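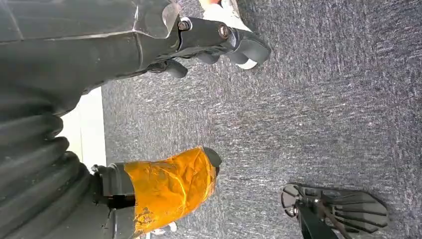
Grey speckled carpet, shown as laid.

Home > Flooring > Carpet > Contract ranges

Search products, codes, colours

Bonden Grey Speckle

Bonden is a speckled grey carpet from the Ostine contract range, supplied by Prukis for offices, workshops, corridors and teaching rooms. The mixed grey colouring hides lint and light soiling between cleans. Samples should be checked under the lighting of the room before ordering – the shade reads cooler under white tubes.

Specification
Roll width: 600 cm
Minimum order: 12 square metres
Pile: cut, short
Backing: woven, 100% polypropylene
Colours in range: 17
Suitable for chair castors: yes

Fitting
Lay on a dry, level subfloor. Unroll in the room and leave overnight before cutting. All lengths must run in the same direction and come from one batch. Seams are bonded with Mirzaei seam adhesive, sold separately.

Care
Vacuum daily in busy areas, weekly elsewhere. Blot spills with a white cloth and clean water. Do not use bleach or solvent cleaners. Castor marks lift with a stiff brush.

Cut lengths are made to order and cannot be returned. Underlay is optional – stick-down fitting is preferred where trolleys are in use.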